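Home | Meetings | Places | Join In

Drirthorpe Local Geography Circle – Minutes, 2 Jun 2022

4 min read
60 shares | 9 comments

I took the notes again, so please forgive the bits where I was talking and writing at the same time (most of it). We started late, the May minutes got a quick read, and the only change was the spelling of Skokholm, which I'd managed to get wrong twice.

1. Town profiles. We're still working on the one-page write-ups of small places for the school packets. Flatwood is nearly done! The part on the old brickworks reads well, but we went back and forth on the population. The county sheet says 600 and the sign on the road in says 400, and the sign is older than most of us. Agreed to print 600 and say what it was taken from. I'll fix the map key too, as the creek and the county line are both dashed blue.

2. Skokholm page. I wrote this one and I'm fond of it, so I was a little sad to hear it was too long. Fair enough. We're keeping the paragraph on where the island sits off the Welsh coast and the one on seabirds, and dropping my long section about how the name is pronounced. Somebody wanted to add a page on lighthouses in general – good idea, but let's finish what we have.

3. The Babić atlas. We've been offered a secondhand copy of the big Babić school atlas for $60. It has lovely relief maps and a fold-out of river basins, but the borders are out of date in places. I said yes right away, then we had a proper vote and it was still yes. It'll live on the low shelf with the other oversize books.

4. Packets. The printer quoted us for 99 copies, stapled, black and white inside with a color cover. We'd like heavier paper for the cover if the price doesn't jump. I'm asking.

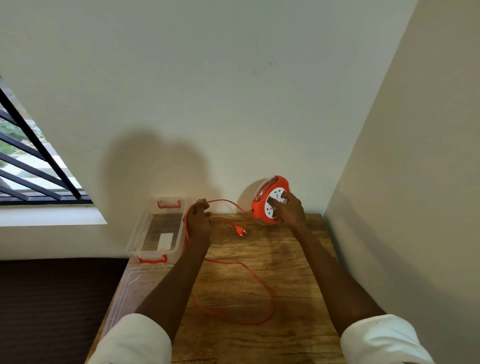 Drirthorpe Local Geography Circle | Maps & Places Group

5. Fall walk. Two routes on the table, the ridge loop and the flat one by the reservoir. Most hands went up for the reservoir. I still like the ridge, and I'd like that in the minutes. We need to find out if the north parking lot will be open, and I'd love a handout on how the valley got its shape.

6. Anything else. Borrowed maps are due back, folded along the original creases please. Next meeting same room, same time, and I'm bringing lemon bars.

Previous | Next | Back to Meetings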